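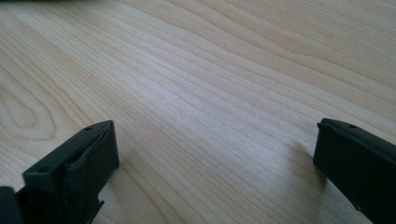 Shop Automation Board > General > Can a machine clear and wipe a table yet?

Started by benchrest44
Apr 30, 2025

I run a small furniture shop and a household with two kids in it, and in both places the same job eats my evenings. Stuff gets left on a table, somebody has to pick it up, put it where it goes, and wipe the top down. I keep seeing videos where an arm does this. I'm asking people who have had one in the building for more than a demo. Can they do it yet, and would you pay for it?

I don't mean a palletizing cell. I mean a two-finger gripper on a light arm, a wood tabletop, and whatever happens to be on it.

drawerslide
Short answer is no for the house, maybe for the shop. We had a Zirkano arm on trial from January until last week. On known parts it was fine. Drawer pulls, hinge cups, dowels over a certain size, all fine. Then somebody leaves a pencil and a rag on the bench and it either stops or picks up the rag with the pencil inside it.

It was faster than I thought it would be, I'll give it that. Slower than my apprentice.

pinegrove_b
I disagree with the "no for the house" part. We have had a Lorka unit in our kitchen for three months. It clears plastic cups and bowls off the table every night and puts them on the counter by the sink. It doesn't wipe. It doesn't do forks well because they lie flat and the fingers can't get under them. But the cups are gone when I come down in the morning, and that counts as a chore to me.

drawerslide
Cups are the easy case. They stand up and they have sides. I'd call it a chore when it does the forks.

pinegrove_b
Then my teenager doesn't do chores either.

tallowbrook
The hard part of a tabletop is small things and flat things. A crumb, a washer, a sheet of veneer. Two padded fingers coming down from above have nothing to close on. People slide a card to the edge of the table and pinch it there, and they do it without thinking. Some of the newer systems have learned that move. Ask the seller to show it to you with a washer, on your own table, before you sign anything.

Also ask about the finish. If your top is satin or gloss and there's a window or a light over it, the shine can wash out part of the surface for the camera. Ours mistook a strip of glare for paper and tried to pick it up over and over. We turned one fixture to face the wall and it stopped.

benchrest44
That's useful. My tops are pale and clear coated, so the shine would be a problem. How about strong grain? I have some flat-sawn pieces with big loops in them.

tallowbrook
Grain was never an issue for us. Knots were, once. It went after a dark knot as if it were a part. Same thing with a little speck of something on the bench, it couldn't decide if that was a mark in the wood or dirt. To be fair I had to put my thumb on it to find out too.

millrat_ohio
What about scratches? I spray my own tops and I'm not letting a hard finger land on one.

drawerslide
Pads. The trial arm came with bare plastic fingers and left a line on a scrap panel the first day. We put rubber on them and had no more lines, but the rubber wrinkled up and had to be replaced. Figure that into the cost.

husat_fan
I'm at a shop near Husatberg that makes tabletops and nothing else. We logged 1,012 picks off a bench, mixed hardware, and 900 were good on the first try. The boss thinks that's great. I'm the one who goes over for the rest, so I think it's a lot of walking. It runs while we're at lunch, though, and I don't have to sort screws anymore. I would not give it back.

millrat_ohio
Did that log include wiping?

husat_fan
No. We tried a cloth in the gripper. It pushes the dust to one side and leaves it there. A person feels when the cloth is dragging and this one doesn't.

feltpad
We looked at the Lukáč wiping tool, the flat pad with its own mount. It does a decent job on a bare table. If the table has anything on it you need the arm to clear first, change tools, and then wipe, and the tool change was where it went wrong for us. Two machines would do it. I don't have room for two machines.

benchrest44
So picking up known parts, yes. Cups, yes. Flat stuff and wiping, not well. I'm leaning toward a trial for the shop and leaving the kitchen alone.

pinegrove_b
Try the kitchen. You might be less picky there than you think — nobody is shipping your dinner table to a customer.

drawerslide
If you do the shop trial, get the replacement pads included in writing. And don't let them bring their own parts for the demo. Empty your apron pocket on the bench and let it work on that.

benchrest44
Will do. I have a call with a dealer tomorrow and I'll post what they say about the washer.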